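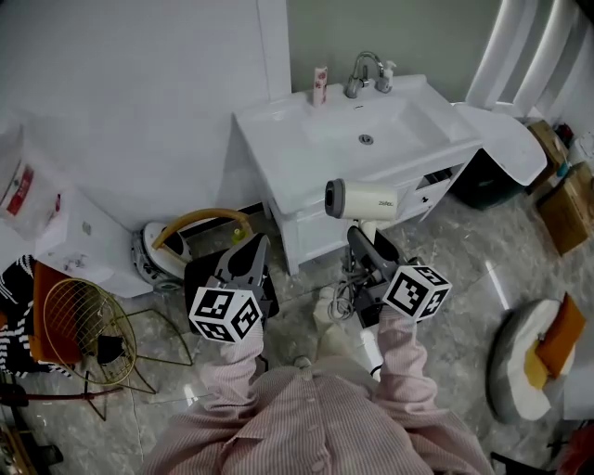 Mihret Workneh
Forget the cheap hub, the port on the tablet just isn't giving it enough juice. I had the same thing with my Lurov tablet and a portable drive. Light comes on, drive clicks, nothing shows up. Get a hub with its own power plug and try again.

stalefries29
I don't buy the power theory. OP said a plain thumb drive does it too, and those barely draw anything. My money is on the format. If the drive was set up on a Mac, the Lurov won't read it. Back it up, redo it as exFAT, done.

kettle_661
ok so I'm the OP, sorry for vanishing! The thumb drive is exFAT already (checked on my work laptop, shows up fine). The portable one I'm not sure about, my brother set it up ages ago. Hub is a Stalon with four ports, no plug.

Mihret Workneh
Still say power for the big drive. Could be two separate problems, you know.

dorrit101
Did you turn on external storage in settings? Mine switched itself off after the September update and I lost a whole evening to it. Also the Kudura file app sees drives that the built-in one ignores.

stalefries29
Kudura is full of ads now, I wouldn't send anyone there.

dorrit101
I get one ad when it opens, I can live with that.

kettle_661
The setting was off!! Thumb drive popped right up. Big one still just clicks, so I'm borrowing a powered Lacson hub tonight and will post how it goes.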